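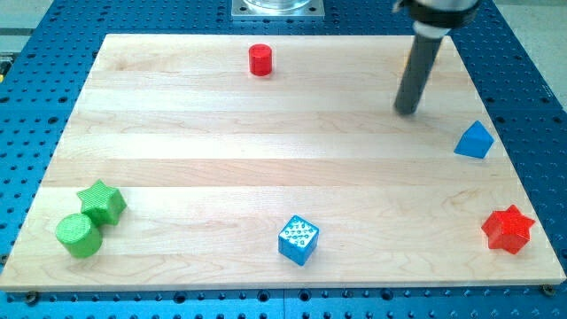
Small plastic shapes on a light-colored wooden board.

Flirnach Opens Registration for Family Craft Program at 38 Library Branches

STESINE - Flirnach, a publisher of craft kits and activity guides for children, today opened registration for its Paper and Yarn Program, a free series of craft sessions for families with children between the ages of four and ten. The program will begin in May at 38 library branches in and near Stesine.

Each session lasts 40 minutes and covers one project from start to finish. Projects in the first series include woven paper baskets, yarn-wrapped letters, folded card animals and salt dough ornaments. Materials are provided at no cost, and children may take their finished work home. Salt dough pieces will need to dry overnight before they are painted.

"Many parents have told us that they would like to do more crafts at home but are unsure where to begin," the company said in a statement. "These sessions use supplies that most families already have in a kitchen drawer, and the instructions can be followed by an adult with no craft experience."

The program follows a pilot held last fall at the Frimpong branch, where weekend sessions filled within hours of being announced. Parents at the pilot asked for printed instructions, larger scissors for adult helpers and a later start for families with younger children. All three requests have been adopted, and morning sessions will now begin at 10:30 a.m.

Flirnach will also distribute 4,000 copies of a new activity booklet, Verton, through participating branches. The booklet contains 20 projects arranged by the time they take, with templates printed at full size for tracing. A Spanish edition is in preparation.

Places are limited, and each child must be accompanied by an adult. Younger brothers and sisters are welcome to attend but do not need a place of their own. Registration is available at the front desk of any participating branch. Branches that wish to join the fall series - including those outside the Stesine area - may apply through the Flirnach education office.

About Flirnach
Flirnach publishes craft kits, templates and activity guides for use at home, in schools and in libraries. The company is based in Stesine.

Media contact: Flirnach Press Office, Stesine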